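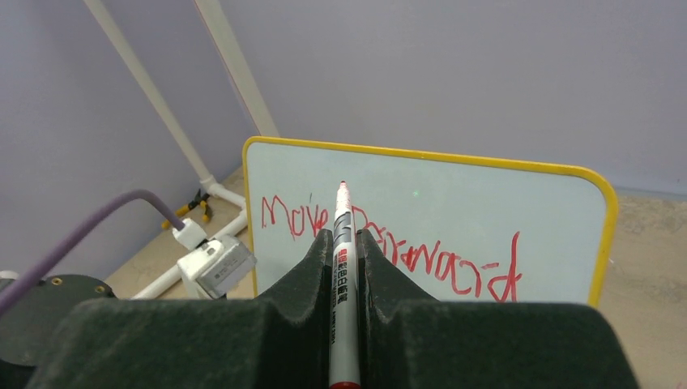
Erick Muli asked at the start of last session why the arms get a budget line of their own and the pens do not. The short answer is size. The longer answer is what Unit 2 covers: planning the purchase of a two-arm writing cell.

Start with the task. For a cell that writes on a small whiteboard, list what each arm must hold, reach and press against. Do this before you open a catalog. The Mamstead plan skipped this step and had to be priced twice.
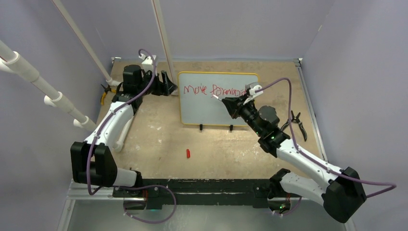

According to Beathag Rankin, most first drafts leave out cabling and the mounting bar, and she sends them back for that alone. Put both under "fixed parts," along with the pipe frame and the board. Hand tools go on the same page – pliers count.

Consumables are a separate sheet. In the Tarkimix exercise, use these figures:

Fixed parts, per cell: 2178
Spare fingers and clips, per cell: 310
Delivery time in weeks: 17

Markers are ordered by the box. Assume caps get lost.

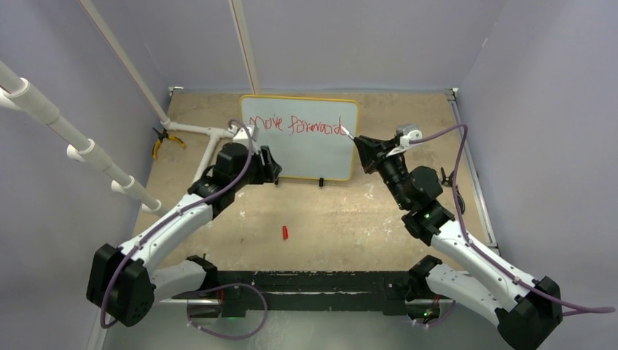
Could we share one cell between two groups and save the second set of fixed parts? A reader of the draft notes wrote that in the margin, and it is a fair option. Work it out both ways. Sharing halves the first line, but you need a booking plan and a larger stock of spares.

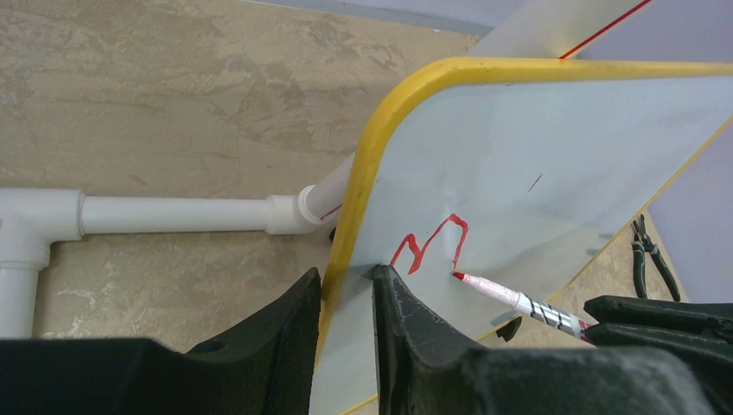 Gripper fingers deserve their own row. Soft covers and bare fingers are priced separately, and both are replaced more often than motors. Ask the supplier – Šťastný in our exercise – for the part number and the smallest order they accept.

Bring your two sheets in February. Use whole dollars and leave tax out.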